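Home Science Machines Animals Space Quizzes

How a Two-Armed Robot Gets Looked After
20/09/2026
By the Kukier Kids desk

A robot cell is a small work area built for a robot. The Nivov cell has two arms, and both are bolted to one metal rail along the front. They practice handling everyday things, such as a backpack. Each arm has white links, which are like bones, and black joints, which are like elbows. 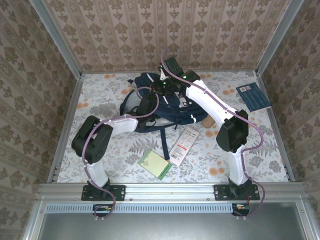
Checking the arms

Before work starts, a technician tests the screws that hold each arm to the rail. A loose base makes the gripper miss its target. The checklist has 26 steps and takes up one page.

Next come the cables. A purple cable runs along each arm and down to a small circuit board under the rail. It needs enough slack to let the arm bend, so it hangs in loops. If a cable gets pinched, it is replaced. The green lights near a gripper are worth a look too. 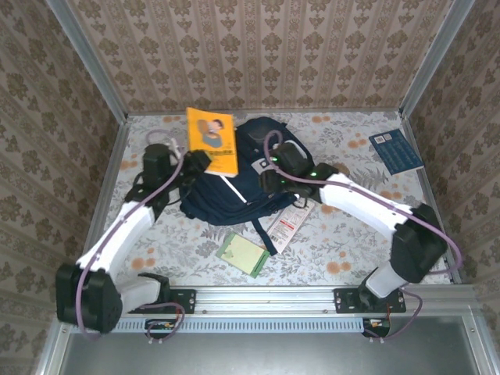

After 800 hours of work, the joints get a longer checkup. The power is switched off first. The technician moves each joint slowly by hand and feels for rough spots. A worn joint comes out and a spare goes in. Then the arm has to learn its starting position again before it can go back to work.

Comments (2)

Trukgate: Does it hurt the robot when they take a joint out?

Kleinschmidt class: No, it can't feel. We want to know what all 26 steps are.

Back to Machines Next Print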